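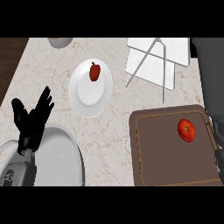

The prep counter in Vevero, with the pepper on the plate and the tomato on the cutting board.

Vevero by Trukon: trial in a canteen kitchen
Review by Ülle Urbonaitė

I manage the canteen at Hägglund in Skolham. We are four in the kitchen and we serve lunch to 737 people on a normal working day. In August our management decided that a two-arm robot station will take over part of the vegetable handling, and before the station is bought we have been given Vevero, the simulation program from Trukon, to plan the work with. I have used it for 40 working days now.

I should say that I am a cook by education and not a technical person. Installing the program was done by our IT department and I cannot judge this part.

What you get is a kitchen counter on the screen, with two arms and the usual small things: plate, dish rack, cutting board, some vegetables. You place the items, you write the task in a simple form ("move the tomato from the board to the plate") and then you watch how the arms try it. The view from the top is clear and I can show it to my colleagues without much explanation. The marble is prettier than ours, we have steel.

The most useful thing for me was the question of reach. In our kitchen the rack stands where it has always stood, and everybody takes plates from it without thinking. In Vevero I had to think. When I put the rack close to the right arm, the arm had to go past it for each vegetable, and the task took longer. I moved the rack in the program eleven times before I was satisfied, and on a Wednesday we moved the real one also. My colleagues like the new place, so this was a gain even without any robot.

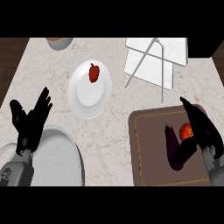
Right hand over the eggplant and the tomato, left hand open near the basin.

The hands have many fingers, and you can stop the movement at any moment to look at how they stand around an object. I spent a lot of time with the eggplant. It is long, and I wanted to see if the thumb comes over it or beside it. For round things I had less need of this.

Now the weak sides. Every vegetable in the library is clean and has a perfect shape. We receive peppers in boxes, and a part of them is bent or soft. There is also no setting for a second person at the counter, and this is a serious lack. Xiaoqing Xiong has prepared our vegetables for many years and she will be the one who stands next to the station. She asked me where she will put her knife and on which side she will pass with a full tray. I could not answer with the help of the program. We used tape on the floor instead.

She asked also if her hours will be reduced. The plan is that she moves to the cold dishes and checks the station between times, but Vevero has a report page which counts only "minutes saved," and when I printed it for the staff meeting it made a bad feeling in the room. I would wish for a page that shows which tasks remain for people, and who has to refill, wash and check. In our kitchen this is a lot of work.

The license cost us 2,237 euros for one year and one user. For a kitchen which already knows it will buy a station, I find the price acceptable. If you are only curious, ask for the short trial first. The manual is good and the letters in the menus are too small.

My rating: 3.5 of 5. I will write again when the real arms have been in use for one season.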